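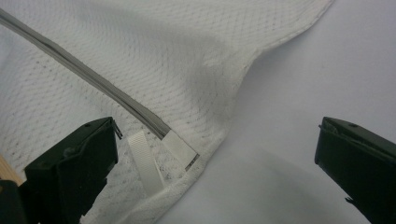
Figure 3. White mesh with a gray zipper and a finished hem.

3.2 Folding of zippered mesh items

Mesh items with a zipper were treated as a separate group in the folding study. In the earlier sorting they had been placed with plain knits, but Steiner and Odera noted in June that people handled them differently once the zipper was in reach. The group contained 18 items, and each was folded by several participants for a total of 600 trials.

Participants were told to lay the item on the table, smooth it, and fold it in the way they would at home. No folding pattern was given. A trial ended when the participant let go of the item and stepped back. Trials in which the item fell to the floor were repeated.

The construction of these items matters for the coding. In the type shown in Figure 3, the zipper runs at a slant through the mesh and ends in a white fabric tab a short way above the curved hem. The hem is thicker than the mesh next to it. We therefore coded the first fold by its position relative to two parts, the zipper and the hem. A fold that crossed the zipper was coded Z, and a fold that ran beside it was coded P. Folds that began at the hem received an added H.

Soft folds left in the mesh after smoothing were not coded as folds unless the participant pressed them down by hand. Imhof and Worku coded all trials independently and settled disagreements by going over the trial together. Most disagreements concerned the H code, where the hem had lifted slightly from the table before the participant took hold of it. Results for plain knits are given in Section 3.3.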